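Collecting Demonstrations by Hand: Begoña Requena on the Bandport Data Effort

Begoña Requena runs demonstration collection at Bandport, where operators record manipulation tasks with a gripper in each hand.

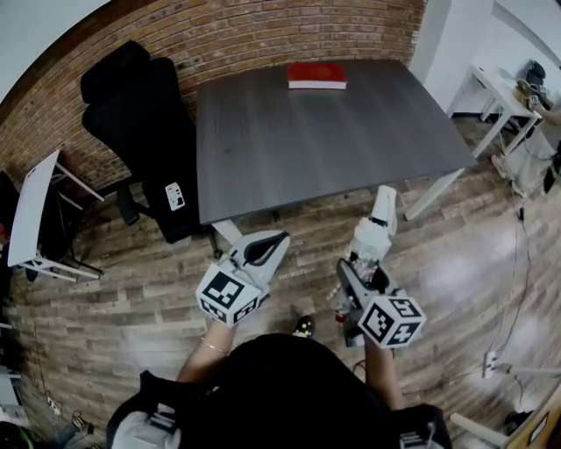 The target for each task is 2,000 accepted episodes, she said, and the count starts over when the task definition changes. "If we move the goal pose, the old episodes go into a separate set. We don't mix them."

An operator works for 60 minutes and then stops. Longer sessions were tried in February. "Motion got slower toward the end and the grasps got sloppy. The policy learned the slow motion very well."

Gripper pose is recovered from the printed markers on the cubes. Requena considers this the weakest part of the pipeline. When a forearm covers a cube for too long, the track is interpolated, and any gap over 9 video frames sends the episode to review. Review is done in Atov, an in-house tool that plots both gripper paths against jaw opening.

Scenes are kept simple at first. "One object, one table. A book is harder than it sounds. It lies flat, you can't get a finger under it, so people drag it to the edge or tip it up with the other hand. Both are fine. We label which one it was."

Clutter is added once the trained model passes a fixed test on the simple layout. The first model trained on book handling, called Jimness, passed 41 trials out of 60. Most of the failures came at the handover between grippers, where the training episodes disagreed with each other on timing.

Asked whether operators should be given a script, Requena said she had gone back and forth. The current instructions fix the start position and the end position and leave the middle open. A second site, Coşkun, uses the same sheet.

"The start position is the one people forget," she said. "We reject a lot for that."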